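Hang the Lights Lower: The Case Against Lighting a Tall Office From the Ceiling

By Trevor Turcotte
June 1, 2024

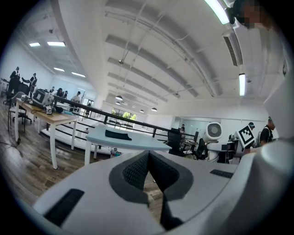

What should you light first in an open office with a high ceiling?

Light the tables first, from fixtures hung low enough to be reached with a stepladder, and treat whatever is mounted on the ceiling as background.

Most offices of this type are lit in the opposite order. The ceiling panels go in during the base build, when the floor plan is still a blank rectangle, and they are laid out on a grid that suits the beams. The tenant arrives later with tables. If any money is left, a few pendants are hung where the room seems to need them. The result is a room with two lighting systems that were never designed together, usually on one set of switches.

I have worked in one of these rooms for long enough to have opinions on it. It has a high white ceiling with the ducts left exposed, flat fluorescent panels up at the top, dome pendants hanging lower in the middle of the space, and a window at the far end with trees outside it. The floor is wood plank and there is a raised level with a black metal railing. It is a pleasant room to walk into. It is a less pleasant room to read a printed drawing in, and the difference is what I want to write about.

Height and loss

The physics is old and simple. For a small source, illuminance at a surface falls with the square of the distance. Double the distance and you keep a quarter of the light. A flat panel isn't a small source when you are right underneath it, so the rule is softer close up, but in a tall room you are far enough away that it mostly holds. A panel that does a fair job over a desk in a room of ordinary height does a poor one from twice as far up. The usual remedy is more panels, and the usual consequence is a bright ceiling over a mediocre table.

White paint helps. A white ceiling returns a good share of the light that hits it, and white beams cast softer shadows than dark ones. I would not paint an exposed ceiling black under any circumstances, however well it photographs. But panels set between beams have a cutoff angle. Stand to one side of the bay and the beam takes part of the panel away from you. Along the length of the beams the light is even, and across them it comes in bands. A table parallel to the beams can fall entirely within a weak band.

We measured this in April. Océane Fortin took a meter around the upper level, all 883 square feet of it, after dark with the pendants off. The best table read 8 times the worst. The two tables were the same height, with the same top, and nothing on the plan would tell you which was which. People had worked it out anyway. The bad table was where coats went.

What a pendant is for

A pendant puts the source near the work. That is its entire technical merit, and it is a large one. The fixture can be smaller, it can be dimmed without affecting the rest of the room, and the lamp can be changed by somebody who isn't a contractor.

The dome shape matters too. An opaque dome throws light down and hides the lamp from anyone sitting off to one side. A bare bulb or a glass globe at the same height will put a bright spot in the sight line of every person across the room. In a single-story space this is a nuisance. With a mezzanine it is worse, as the people on the raised level may be looking at the fixture from the side or from above, and a shade designed for people underneath does nothing for them.

The mistake I see most often is hanging pendants as decoration. They are centered on the room, or strung along an axis, or staggered at different heights over a walkway. The tables are somewhere else. A pendant over a walkway lights the tops of heads. If the tables are expected to move, the pendants should hang from a track or have enough spare cord to be swagged over to a hook. Gurden, who did our fit-out, quoted the track as an optional extra and we declined it. That was a poor decision, and I was one of the people who made it.

My rule for mounting height is to sit at the table and look at the person opposite. If the shade hides any part of the face, raise it. If you can see the lamp under the rim, lower it. In the range where neither is true, take the low end.

The trouble with one switch

When we moved in, panels and pendants shared a circuit. Either the room was fully lit or it was dark. This was wasteful on a bright afternoon, and it also meant that nobody could compare the two systems. Separating them took an electrician less than a day. After that it was clear that on most days the half of the room near the window needed no ceiling light at all until late in the afternoon.

A window at one end of a long room produces a steep gradient. The tables nearest the glass may get 2000 lux from the sky while those at the back get 100. Adding the same amount of electric light to both does nothing useful for the first and may be barely enough for the second. The panels should be switched in rows parallel to the window wall, so that they come on from the back forward. I would spend money on this before spending any on better fixtures.

Daylight sensors can do the same job. I have nothing against them, apart from their habit of being calibrated once, on an empty floor, by someone in a hurry. Three labeled wall switches are adequate for a room this size.

Color

Two systems bought at different times rarely match. The panels in many offices run cool, and pendants tend to arrive with whatever warm lamp was in the box. Each is acceptable alone. On a wooden tabletop the mixture gives a warm patch with a gray border, and white paper changes tone as you slide it across. For typing this has no importance. For comparing printed samples, fabric, paint chips or anything else where color is the point, it makes the table useless.

The fix is to pick one color temperature and replace the cheaper set to suit. In our case that was the pendants. We had Grisora shades, which take a standard screw base, so it was a matter of buying lamps. I would settle on something neutral and stop there. Océane prefers warmer light and has said so in writing. Her argument is that the room is also used in the evening, and that a neutral lamp over a table at night looks like a loading dock. I think she is right about the evening and wrong about the other hours. A dimmer would settle part of it.

Surfaces and the railing

The table gets less attention than it should. A pale wood top with a matte finish is close to ideal under a pendant: it returns enough light to fill in shadows, with no mirror image of the lamp. The first batch of tables we tried, from Horkby, had a satin lacquer. They looked better in the catalog and gave a hot spot directly under each dome. We sanded one as a test and kept the rest on the lower floor.

A railing with horizontal bars is good for light. It passes nearly everything through, where a half wall would throw a shadow over the nearest tables and block the view of the window from a seated position. The cost is that small objects roll off the edge, so tables should stand back from it, and you may need a low upstand at floor level. Building codes in some places also take a dim view of horizontal bars where children are expected, on the ground that they can be climbed. Check before ordering. The glass alternative is easier to defend on paper and needs cleaning every week.

The counterargument

Salameh, the firm that manages our building, takes the position that even ceiling lighting is the only flexible kind. Tenants change, tables move, and a uniform level everywhere means the next layout will work without an electrician. There is something in this. If I owned the building and let it by the floor, I might specify the same thing.

But the level that can be delivered evenly to every square foot from that height is either too low for close work or expensive to run. A modest general level from above, enough to walk around and find things, leaves room in the budget for light at the tables. The ceiling panels we have could be cut back by every second unit and still manage the first part. I have asked for this twice. The reply was that the removed panels would have to be stored on site and reinstated at the end of the lease, and that storage was our responsibility – so they are still up, and on the switch by the stairs they stay off until the afternoon.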